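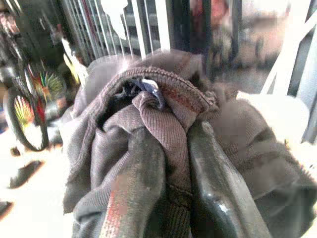

Lirlow Home Laundry Check, with my comments for flat 351. I go through the same list every November, and again whenever a household has changed its machine or moved things about, and I do like to write a good deal under each point, so please bear with me. Most of what goes wrong in a laundry corner starts with the clothes themselves and very little with the machine. Take the mauve ribbed knit, with a small navy piece tucked partway inside its opening: the two would go into the drum as one bundle if they were picked up like that, and a bundle is what sets a light machine knocking on the spin. So the list begins with the washing.

Each point is marked OK, See to it, or Not checked.

1. Garments separated before loading
See to it. Please give everything a shake and pull small things out of necks, sleeves and legs. It takes a minute or two and I find it rather soothing, if I may say so. Knits are the worst for swallowing socks.

2. Pockets emptied
Not checked. I don't go through people's pockets! Coins, hair grips and the odd crayon are the usual culprits, and I'd ask you to have a quick feel before each load.

3. Drum and lid
OK. The lid stands up by itself against the wall and there is room for it to do so. Do leave it up for a while after the last wash of the day, as the tub smells much sweeter for it. With little ones in the home, though, the lid goes down when the grown-ups leave the room.

4. Packing material removed from the machine
See to it. The bubble wrap is still round the front and over the controls. I know how tempting it is to keep a machine looking new (my own mother kept the film on her cooker for years), but the dials and lights ought to be easy to read, and plastic shouldn't be left over anything that may get warm. Please also look underneath for any transit pieces, which the Claeys leaflet shows on its back page.

5. Plug, cord and socket
See to it. The black plug and its cord hang down at the lower right of the front, with a black cloth bunched round them. Kindly take the cloth away and keep the cord clear of the floor, where it might meet a splash. If you must use an extension lead it should be marked for 3,000 watts or more and be fully unwound, but a proper wall socket is far better – I would always choose the socket.

6. Bottles and powders
See to it. The white bottle with the green cap, in the blue basin on the pink stool, is at just the height a small child can manage. I can't say what is in it, and that rather makes my point. A shelf above shoulder height would do nicely, with every bottle labelled.

7. Cardboard and other things that burn
See to it. There is cardboard on the right-hand side. Flatten what you don't need and put it out for the Thursday collection. The hangers are no trouble at all where they are.
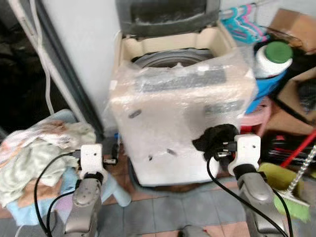

8. Stools used as laundry stands
OK, with a comment. The blue plastic stool does well enough for a modest heap of clothes, and I wouldn't dream of asking anyone to buy a proper stand. Please don't let the heap grow until it leans, and please don't let anyone climb on the stool to reach the hangers. A basket from the Gralla shop in Andville would hold the same amount and can be carried from room to room.

9. Floor and walkways
See to it. Tiles are lovely to clean and quite treacherous with a drop of water on them, so this is the point I fuss over most. When your arms are full of washing you can't see your feet, and a single slipper is all it takes to bring a person down.
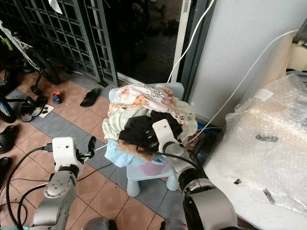 A low rack or even an old tray by the wall would gather up all the shoes, and cables are best kept along the skirting. Toys, caps and papers want picking up before the washing is carried through, and the children can help with that – mine used to race each other.

10. Way out kept clear
See to it. The child's bicycle leans near the metal grille. Please find it a spot well away from any door you use, and keep the key to the grille on a hook that every adult in the home knows.

11. Hoses and taps
Not checked this time. I'll need the machine eased forward and somebody to help me do it. Have a look yourselves for drips in the meantime, and turn the tap off when you go away.

Please see to points 4 and 5 first. The others can wait until my next visit, and I'm happy to go over any of them again on extension 785, mornings best.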